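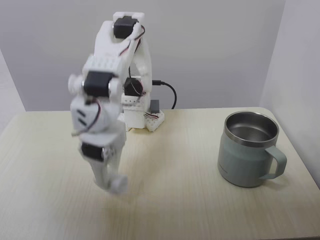

Issue 41, Jul 4, 2019

Arm build at the Clemville workshop

The printed arm is together and on the bench. All the white parts came off the Luretti printer during June, and the longest took 27 hours. The servos are the black ones from the Golance kit, with their leads still looped along the outside until we settle on the cable lengths. The wrist housing has been printed twice, as the first one cracked at the screw holes.

Next job is the gripper. The fingers close, but they need a softer tip to hold anything smooth. We also want a heavier plate under the base before anyone tries the faster settings.

Spending so far is £300. Print files are in the Su folder on the workshop computer. Bench nights start at 7pm as usual.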